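Subject: Re: [bench-automation] Finger pads and the spring equipment budget
From: Intan Teoh
Date: November 2024

Wilson Escobar wrote:
> We have to put in our equipment request before the break and I'm
> stuck on the gripper line. Last year we put down 1,000 for the whole
> arm, spares included, and ran out of pads early. Did your group buy
> the padded fingers from Drusier or stay with the bare ones? And is it
> worth paying for a second wrist camera now?

Wilson,

We bought the padded ones. The quote was 231 per pair, shipping extra, and we ordered two pairs for each arm. The bare fingers cost less but we do a lot of paper handling at Nallinthorpe (folding, picking up sheets, moving them to a tray) and I did not want to spend another term taping rubber onto metal.

Our full request for one arm came to 2,502. Of that, 701 is the wrist camera with its mount and cable. The rest is the gripper body, the pads and a service visit. I left the table and lighting out because those come from the room budget here. Check how yours is split before you copy my numbers.

On the second camera, I would wait. Put the money into pads. They are the part that wears, and Direll would not give us a replacement schedule when we asked, so I budget one set per term and carry over whatever is left. If you do want the camera later, the mount is sold separately and you can add it in February when the next round opens.

One more thing — ask for the quote with finger width written on it. Our first one left it off and we nearly ordered the wide version, which is meant for boxes.

The wrist view below is from our paper folding work, with the padded fingers on.

Intan
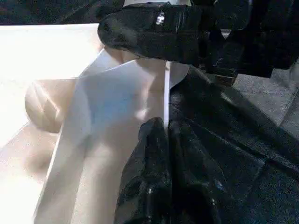

Lâm wrote back that the service visit should go on its own line, as their office rejected a request last year where it was folded into the hardware total, and asked whether the price for the pads holds if two groups order together.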